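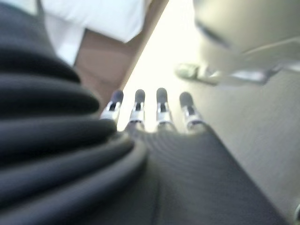

図1 手首側カメラのフレーム。左に暗灰色の布の襞、中央に銀色の金属カラーをもつ小円柱の列、右上にグリッパの指。

Nikari：布の近傍操作における手首視点画像と信頼度マップ

概要

Nikariは、布や詰め物のある柔らかい物体の近くでグリッパを動かしたときの手首視点画像列と、画素領域ごとの信頼度ラベルをまとめたデータセットである。あわせて、信頼度マップを推定して方策の入力に重み付けする手法Pernowの学習コードと評価コードを収録する。

手首に付けたカメラは対象に近く、焦点面から外れた布が視野の大きな部分を占めることが多い。グリッパ自身の指も写り込む。このような画像をそのまま模倣学習に渡すと、方策は布の襞の明暗や背景の白飛びに引きずられ、把持位置の近くにある小さな硬い部品を無視しやすい。Pernowは画像を復元せず、どの領域が動作決定に使えるかを推定する。鮮鋭化やぼけ除去を目的とする場合、このリポジトリの内容は適さない。

収録内容

episodes/ 画像列、関節角、グリッパ開度、手先姿勢
labels/ 領域ラベルと信頼度ラベル
splits/ 学習、検証、評価の分割表
pernow/ 信頼度推定器と方策の学習コード
eval/ 評価スクリプトと集計スクリプト
configs/ 本文中の実験に使った設定ファイル

エピソード総数は793。このうち学習用が600で、残りを検証用と評価用に割り当てた。分割はエピソード単位で行い、同じ布の同じ初期配置から始まるものは必ず同じ側に入れてある。フレーム単位で再分割すると、隣接フレームが両側に入り評価値が上振れするので行わないこと。

収集条件

収集はZusoセルで行った。単腕に平行グリッパを付け、手首側に小型カメラを固定した構成である。操作者が遠隔で腕を動かし、布を寄せる、めくる、布の脇にある部品へ指を近づける、という動作を記録した。エピソードの開始と終了は操作者のペダル入力で区切っている。

布の条件は6種類あり、厚み、表面の畝の有無、明度の組み合わせで決めた。照明は条件間でそろえていない。窓側からの光が強い時間帯の記録も含まれ、背景がほぼ飛んだフレームが一定の割合で混ざる。露出は自動のままである。カメラの焦点は固定で、エピソードの途中で変えていない。

画像と関節データは別の時計で記録し、収集後にタイムスタンプで対応付けた。補間はしていない。対応する関節データが許容幅の中に見つからないフレームには、sync_ok に false を入れてある。読み込みコードは既定でこれを飛ばす。

ラベル

領域ラベルは次の分類を使う。

soft 布、詰め物などの変形する面
rigid 小さな硬い部品
robot グリッパの指、ブラケットなど機体側
support 台や板などの平らな面
background 上記以外
saturated 白飛びにより内容を判定できない領域

部品の下端が布に隠れている場合、見えている部分だけをrigidとする。隠れた輪郭を推測で描き足さない。材質の判別がつかない板状の面はすべてsupportに入れ、厚紙と木板の区別はしない。畝のある布と詰め物入りの面の区別も同様で、どちらもsoftである。画像の端に一部だけ見える物体は、分類できる場合に限りその分類とし、できない場合はbackgroundとする。

信頼度ラベルは、領域の境界位置を動作の基準に使えるかどうかを三段階で付けたものである。highは境界の位置が一意に決まる場合、midは境界の向きまでは決まるが位置に幅が残る場合、lowは境界を引けない場合を指す。ぼけの量そのものを測った値ではない。強くぼけていても、明るい背景を背にした部品の先端のように位置が決まることがあり、そのときはhighになる。逆に、焦点が合っていても影に沈んだ襞の谷はlowになりうる。

作業者間でrigidとsoftの境界が一致しなかったエピソードは29あり、再協議の後も解消しなかった。これらは disputed のフラグを付けて評価用に残した。主な集計からは外し、別の行に出力する。ラベル付けの手順書とその改訂はYsaline Bessonが担当した。

手法

Pernowは二つの部分からなる。前段の信頼度推定器は単一フレームを受け取り、領域ごとの分類と信頼度を出力する。後段の方策は、画像特徴に信頼度を掛けたものと、関節角、グリッパ開度を入力とし、短い区間の手先動作列を出力する。

信頼度を掛ける位置は特徴抽出の後である。入力画像に直接掛けると、重みの境目が偽の輪郭として特徴に残り、特に指と背景の境界付近で方策の出力が振れた。特徴側で掛ける構成ではこの振れが小さくなる。

robot領域は重みをゼロにしない。指の見え方は手先と対象の相対位置の手掛かりになっており、完全に消すと最後の接近で横方向の誤差が増えた。configs/ 以下の robot_floor が下限値の設定で、既定値のまま使うことを勧める。saturated領域には下限を設けていない。

学習は前段、後段の順に別々に行う。前段を固定せず後段と同時に更新する設定も joint として残してあるが、信頼度が全域で高い値に張り付く傾向があり、本文の結果には使っていない。

比較対象

比較にはGaillardを用いた。Gaillardは信頼度推定を持たず、同じ特徴抽出器と同じ方策部をもつ構成である。学習に使うエピソード、増強、更新回数はPernowとそろえた。このほか、局所的な鮮鋭度を重みに使う構成を sharpness として収録している。

結果の要点

評価用エピソードに対するオフライン評価では、Pernowの手先位置誤差は布の全条件でGaillardを下回った。差が大きいのは、畝のある暗い布が部品の根元に重なる条件である。明るく平らな布では差が小さく、乱数の種を変えたときの変動幅に収まる場合がある。

sharpnessはGaillardより悪い条件があった。布の畝は細かい模様として高い鮮鋭度をもつため、動作に不要な面へ重みが集まる。部品の金属部に出る反射も同じ理由で過大に評価される。Pernowでも反射への偏りは残るが、先端の暗い部分にも重みが分配される。

disputedのエピソードでは、手法間の順位が種ごとに入れ替わる。この部分集合の数値を単独で引用することは避けてほしい。

各条件の数値は eval/tables 以下に種ごとに置いてある。平均だけの表は配布していない。

使い方

依存関係は requirements.txt を参照。学習は次の順で実行する。

python -m pernow.train_conf --config configs/conf.yaml
python -m pernow.train_policy --config configs/policy.yaml
python -m eval.run --split test --report per_condition

データの置き場所は環境変数 NIKARI_ROOT で指定する。指定がないときはリポジトリ直下の episodes/ を探す。disputedを含める場合は --include-disputed を付ける。この引数を付けても主集計の値は変わらず、出力に行が追加されるだけである。

各エピソードのディレクトリには frames/、joints.csv、meta.json がある。meta.json の主な項目は、布の条件を示す cloth、初期配置の識別子 layout、ラベル状態を示す label_state である。layout は分割の整合性検査に使うため、書き換えると読み込み時に停止する。

既知の問題

一部のエピソードで、グリッパ開度の符号が逆に記録されている。meta.json の grip_sign を読んで補正する処理がローダにあるので、joints.csv を直接読む場合は各自で対応する必要がある。

信頼度推定器は、指から延びる金属ブラケットと対象側の金属部品が接近すると、両者を一つのrigid領域として出すことがある。関節角を前段に入力する変更を試したが、カメラの取り付けを少しずらしただけで崩れたため採用していない。

白い布が背景の白飛びに接する場合、softとsaturatedの境目は安定しない。ラベル側でも揺れがあり、推定器の誤りとラベルの揺れを分けて評価できていない。

適用範囲

収録したのは単腕、平行グリッパ、固定焦点の手首カメラという一つの構成だけである。吸着ハンドや多指ハンド、外部カメラとの併用は評価していない。実機の閉ループ実験はこの版に含まれず、上記の結果はすべて記録済みエピソードに対する誤差である。誤差の低下がそのまま把持成功率の上昇を意味するとは主張しない。

人の手や顔が写ったフレームは収集後の確認で除いた。除いたフレームの番号は欠番のままとし、詰め直していない。

変更履歴

3月の更新で、rigidの定義から隠れた輪郭の補完を削除し、該当するラベルを付け直した。以前のラベルで学習した前段の重みは、現在の評価スクリプトでは読み込めない。分割表に変更はない。

問い合わせ

ラベルの誤りは、エピソード番号とフレーム番号を添えてissueに登録すること。ラベル定義に関する質問はYsaline Besson宛て。学習コードの不具合については、使用した設定ファイルと種の値を必ず記載する。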